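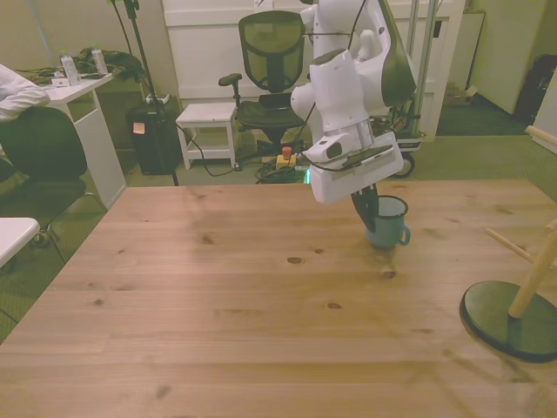 Dusero will decide in February whether to buy a second robot arm for its kitchenware handling work or spend the money on grippers, spare parts and a service plan for the arm it already has.

The company packs and ships mugs, small pots and utensils for mail-order sellers. It has been testing one arm on a short list of jobs, among them picking a mug up from a tabletop and hanging it by the handle on a wooden peg. The same motion would be needed at the rinse racks, where mugs now go up by hand on both shifts.

Two suppliers have been asked for prices. Plaltetora quoted for a complete second station, with arm, gripper, wrist camera, table and two days of setup. Tsolakis offered a smaller package built around the existing arm, with a spare gripper, replacement fingers and cables, and a yearly inspection. Dusero has not released either total. It did say that replacement fingers came in at $206 a set and that the yearly inspection would cost $900, travel included.

Fingers are the item the company underestimated in its first budget. It planned on one set a year. Glazed and enameled pieces have smooth sides, and the pads lose grip well before the rest of the finger shows wear. The new draft allows for a set each quarter and keeps one on the shelf. 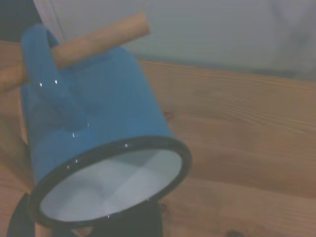 Leleck

Floor space is the other question. A second station would go in the room next to receiving, which needs a new electrical circuit and a wider door before a table of that size can be brought in. The building work would be paid from a separate account, and the landlord has to approve the door. If that approval comes late, the arm could arrive before there is a place to put it, and Plaltetora's quote includes no storage.

Dusero also wants to settle which tasks the second arm would do before it signs. Hanging mugs is a useful test for the company because handles differ from one product line to the next, and the peg has to pass through the loop without the rim knocking against the post. Its catalog lists 1816 items, but only part of that is drinkware, and tall glasses and nested bowls would need different fingers or a suction tool. Neither quote covers suction.

Staff at the racks would not be replaced under either plan, according to the company. The draft budget moves some of their hours to inspection and repacking, where orders back up before the holidays. It also sets aside paid time for two people per shift to learn how to restart the station, swap fingers and log faults. That training was left out of last year's request and had to be covered from overtime.

Both quotes are good through the end of the quarter. Tsolakis can deliver from stock. Plaltetora gives a lead time of 14 weeks from deposit, so an order placed in February would put the second station in service in early summer at best. Leasing was looked at and dropped after the monthly payments came out higher than the company's equipment loan.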